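The Drandon Makers' Letter
September 2022
By the newsletter desk

Print this item | E-mail to a friend

THE TRAY QUESTION, SETTLED FOR NOW

Regular readers will remember that in May we asked what you keep your small stuff in while you work. We expected a handful of replies and a quiet summer. We got over 14 pages of them, several with diagrams, and one that was mainly a complaint about the parking at the Sallance swap meet.

The muffin tin people are as committed as ever. They like a separate cup for each kind of bead or screw, and they don't mind that a muffin tin, once bumped, deals the whole collection out across the floor like a hand of cards. The egg carton people are the muffin tin people on a tighter budget. Then there is the cookie sheet faction, who want everything in view at once and seem to own very level tables.

My own vote goes to the round tray with a rim, and I have been tiresome on the subject at two potlucks. A rim forgives you. You can drop a piece in from a lazy height and it will probably stay where it landed, or at least stay in the county.
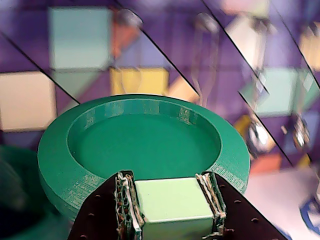
Color matters more than I used to admit. For years I worked out of a tray the same brown as the table and most of what I put in it, and I spent whole evenings patting it like a man looking for his glasses. A strong teal-green against a purple surface with pastel squares is nobody's idea of restful, but you will not lose track of where the tray is. Put a pale mint cube near it and the cube shows up too, even though the two are more or less cousins. The printed kind also comes with those layer lines around the outside wall. Some members sand them off. I leave mine alone, having sanded one tray and found that I now owned a slightly smaller tray and a great deal of green dust.

If you are printing your own, the Busura branch passes along a few notes. Make the floor flat, and check it before you fill it. Let the inside wall slope so you can slide a piece up with one finger. Pick off any stringy bits before the first use. And go bigger than you think, then look at your table again and go a little smaller.

The tray swap is at Hoshino Hall, 6 p.m., back room. Bring one, take one. Muffin tins are welcome and will be seated together.

Print this item | E-mail to a friend

This site uses cookies to remember your settings. Sign up below to get the Makers' Letter by e-mail.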